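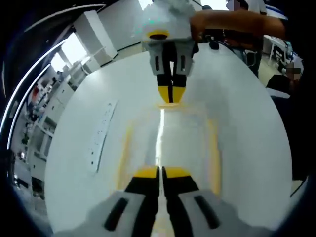
Landlord wants 90 days notice on a month-to-month lease. Do I have to give it?

Posted by Effie Imrie

I rent a one bedroom in Nurnonbridge. My first lease was for a year and it ran out last November. I never signed a new one. I just kept paying by the 16th like always and the landlord kept taking it. Now I have a job offer in Flitport and need to move soon.

I called the office on Wednesday and the woman there said I owe 90 days notice because it was in the original lease. I dug out my copy and it does say that, in the paragraph on renewals. It also says the deposit of $600 is forfeited if notice is short. My neighbor says the old lease doesn't count anymore because it expired.

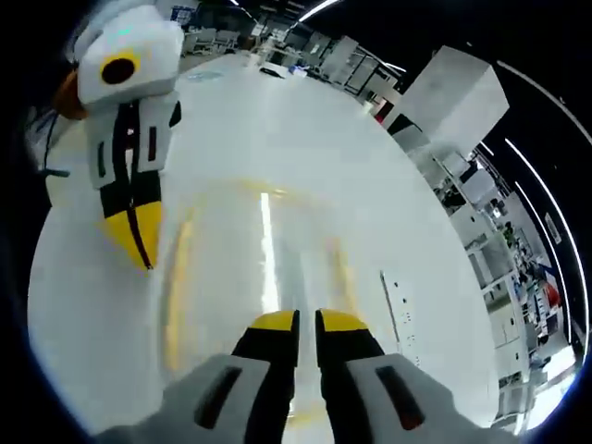 I don't want to leave on bad terms, but I can't pay for two apartments for three months. I've never been late and there is no damage except a chipped tile in the bathroom that was there when I moved in. Has anyone dealt with this?

Evander Skinner

Your neighbor is partly right. When a lease ends and you keep paying, in most states you become a month-to-month tenant. The usual notice for that is one full rental period, often 30 days, but it varies by state, so look yours up before you write anything.

The catch is that a lot of the old terms can carry over into the monthly tenancy. Read the lease for a section called "holdover" or "continuation." If it says the 90 days applies only when you decline a renewal, you have a decent argument. If it says all terms continue, it gets harder.
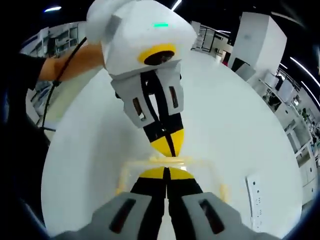

Either way, give notice in writing today. Date it, keep a copy, and send it so you get a receipt. A phone call doesn't count for much. Then ask if they will let you out early if they find a new tenant. In many places they have to make a reasonable effort to re-rent anyway. As for the deposit, many states limit what it can be used for, and a flat forfeit may not hold up. Call a tenant legal aid line and read them both paragraphs.

Take a picture of the tile too.

mapleroute6

just move. my old landlord said the same thing and never did anything about it. I did lose part of my deposit but that was for the carpet

Related
Can a landlord keep my deposit for normal wear?
How to write a move-out letter
Roommate left before the lease ended
Rent went up with 6 days notice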